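Convocatoria de participantes: revisión de paradas no solicitadas del robot de reparto Flurari

Brotstead busca personas para revisar grabaciones y acompañar recorridos del robot Flurari en la carretera de acceso a Flutport. El trabajo empieza en enero de 2018 y es remunerado.

Qué ocurrió

En diciembre el robot se detuvo por su cuenta varias veces en el mismo trayecto, sin obstáculo registrado y sin orden del operador. En una de esas paradas quedó atravesado en el carril y tardó 20 minutos en aceptar el reinicio. Una furgoneta tuvo que esquivarlo. No hubo heridos. Desde entonces el Flurari circula solamente con acompañante a pie y con el mando de parada en la mano.

El registro interno guarda 627 avisos del sistema de detección. De ellos, 449 siguen sin una causa asignada. Sospechamos de los cambios de tono del asfalto y del contraluz, pero la hipótesis está sin comprobar y no queremos que quien revise parta de ella.
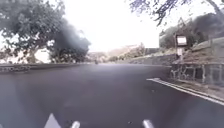
Carretera de acceso, con señal y valla a la derecha.

El puesto

Hay dos tareas y se puede optar a una o a ambas.

Revisión de grabaciones. Se trabaja en la oficina de Rivera, con pantalla doble. Cada persona recibe tramos cortos de vídeo y anota lo que ve en la calzada y en los márgenes: personas, vehículos, manchas, marcas, ramas, sombras. Buena parte del material es borroso y tiene el cielo quemado. Cuando algo no se distingue, se anota como dudoso y se sigue adelante.
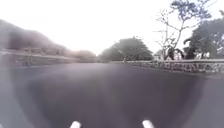
Vista frontal desde el robot, con muro de piedra a la derecha y árbol al fondo.

Acompañamiento en carretera. Se camina junto al robot, del lado del muro, con chaleco y radio. El acompañante avisa de los vehículos que llegan por detrás y pulsa la parada si el robot se desvía. Anota también la hora y el punto de cada detención, aunque dure un segundo. El recorrido tiene curvas con poca visibilidad y no todos los márgenes permiten apartarse con comodidad - conviene saberlo antes de presentarse.
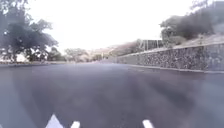 Tiempo de lectura: 3 minutos

Requisitos

Ser mayor de edad y poder caminar dos horas seguidas, en el caso del acompañamiento. Vista corregida o sin corregir, pero suficiente para distinguir detalles pequeños en pantalla. Español escrito claro. No se pide experiencia con robots. Se valorará haber trabajado en señalización de obras, conservación de carreteras o control de tráfico.

No pueden participar empleados de Brotstead ni de sus proveedores, ni quienes estuvieran presentes en los incidentes de diciembre.

Condiciones

Cuatro semanas, en turnos de mañana. La remuneración es de 442 euros por semana completa, igual para las dos tareas. El seguro de accidentes corre por cuenta de la empresa. Hay una jornada de formación obligatoria, también pagada, en la que se practica la parada de emergencia con el robot en marcha.

Cualquier participante puede suspender un recorrido si lo considera inseguro. No tiene que justificarlo en el momento; basta con una nota en el parte al terminar el turno. Suspender un recorrido no reduce el pago. 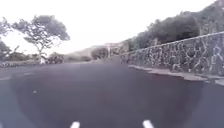
Zona de asfalto más oscuro en primer plano, antes de la curva.

Uso de los resultados

Las anotaciones se compararán con los avisos del robot. El informe se entregará a todos los participantes, incluidas las partes que no favorezcan a la empresa. Los nombres no aparecerán en él. El robot no volverá a circular sin acompañante mientras el informe no esté cerrado.

Cómo presentarse

Escriba una carta de una página como máximo a la atención de Wolfram Brinkmann, responsable de seguridad, y entréguela en la recepción de la oficina de Rivera. Indique la tarea que prefiere, las mañanas que tiene libres y un teléfono. No adjunte títulos ni certificados; se pedirán más adelante si hacen falta. Las entrevistas son breves y se hacen en la misma oficina. Se responderá a todas las cartas, también a las no seleccionadas.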